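Power limits and hot pans, where do you draw the line?

Forum > Robots and Automation > Rules, Standards and Good Practice

tinsnips_82
Posted Wednesday, 9:14 am

Our place (Bustdale, small lab, two benches) has been handed a draft code of practice for kitchen-type tasks with bimanual rigs. It was put together by the Dundance site and we're expected to sign up to it by the end of June. I've read it twice and I'm not convinced. It's 31 pages and most of it is about paperwork.

The bit that bothers me is section 4, which says any task involving a heat source counts as "low hazard" provided the hob is induction. No further conditions. Induction is better than a gas ring, fine, but a pot of oil doesn't care how it got hot. Has anyone else been asked to work to this?

marrowfat
Posted Wednesday, 9:40 am

We were sent the same draft at Fleltton. I thought section 4 was all right as a starting point. The reasoning is that there's no flame and most hobs cut out when the pan comes off. You have to begin somewhere or you'll never cook anything.

tinsnips_82
Posted Wednesday, 9:52 am

"Most hobs" is doing a lot of work there. Ours takes a few seconds to notice. And the draft doesn't ask you to check, it just takes it as given.

Oddbin
Posted Wednesday, 10:31 am

I've been running lid and pot tasks on Mạch since the spring and I'd throw section 4 out altogether. Classify by what's in the pot and how hot it can get. Cold pot, dry: low. Water: medium. Oil: a person standing at the stop button the whole time, and I'd want a good reason for doing it at all.

The other thing the draft skips is cables. It has a whole page on labelling cupboards and one line on cable routing, "cables should be kept tidy". Tidy how? A loop that looks perfectly neat with the arm parked can end up across the rim of the pot once the arm reaches over. Check it at full reach, with the hob off, before you write anything on a form.

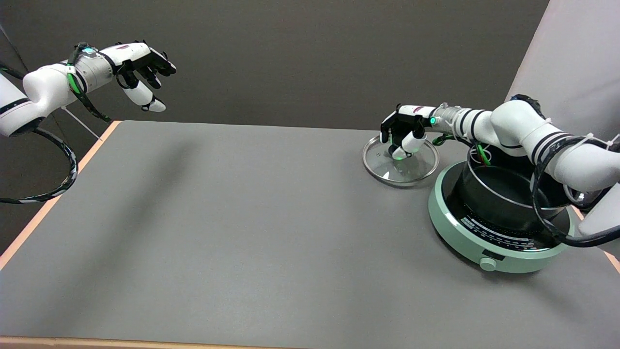 So my rule would be that every cable and tie on the arm gets looked at in the worst pose the task allows, and somebody signs for that pose in particular. If a wire comes near the pot in that pose, you re-route it or you change the pose. I wouldn't accept "it's only there for a moment" from anyone.

marrowfat
Posted Wednesday, 10:47 am

That's going to add half a day to every new task.

Oddbin
Posted Wednesday, 10:55 am

It added an hour for us. Replacing a melted harness takes longer.

quillback
Posted Wednesday, 11:20 am

Playing devil's advocate. You're both writing rules for the worst case and then applying them to people who are practising picking up a lid with the power off. I've seen this happen before. The checklist gets so long that folk tick it without reading it, and then you're less safe than when you had one line about tidiness. I would like to see any evidence that the long version prevents anything.

tinsnips_82
Posted Wednesday, 11:34 am

Fair point about ticking boxes. I don't have evidence and I doubt Dundance have any for their version either — I asked what section 4 was based on and was told "experience".

quillback
Posted Wednesday, 11:41 am

Whose?

tinsnips_82
Posted Wednesday, 11:43 am

Didn't say.

hobnail
Posted Wednesday, 1:05 pm

Can I ask about glass lids? The draft bans glass on the bench and then uses a glass lid in its own sample task sheet. We use one because you can see into the pot. Is there a sensible rule for it or do we have to swap to metal?

Oddbin
Posted Wednesday, 1:22 pm

I'd keep glass and write down the conditions. Set a maximum lift height and a grip force limit, and put the lid down on the table and never half on the hob. Bin it at the first chip. Watch where your set-down spot is too. If it's hard against the cooktop you will catch the edge sooner or later.

A blanket ban that gets ignored by the people who wrote it is worse than no ban, in my view.

marrowfat
Posted Wednesday, 1:30 pm

Agree with that one, for what it's worth. Still think you're being hard on section 4.

hobnail
Posted Wednesday, 1:48 pm

Thanks. What about the 400 gram limit for anything lifted over the hob? Our lid is under but the pot isn't, even empty.

tinsnips_82
Posted Wednesday, 2:10 pm

Nobody here could tell me where the 400 came from. It would rule out every pot we own. I've put it on my list of queries along with section 4, cables and glass. If I get a proper answer I'll post it, but the last lot of comments I sent came back marked "noted", so I wouldn't hold your breath.

quillback
Posted Wednesday, 2:16 pm

Ask them who approves changes as well. There's no name or job title on the draft anywhere that I can find, and I'd want to know that before I signed it.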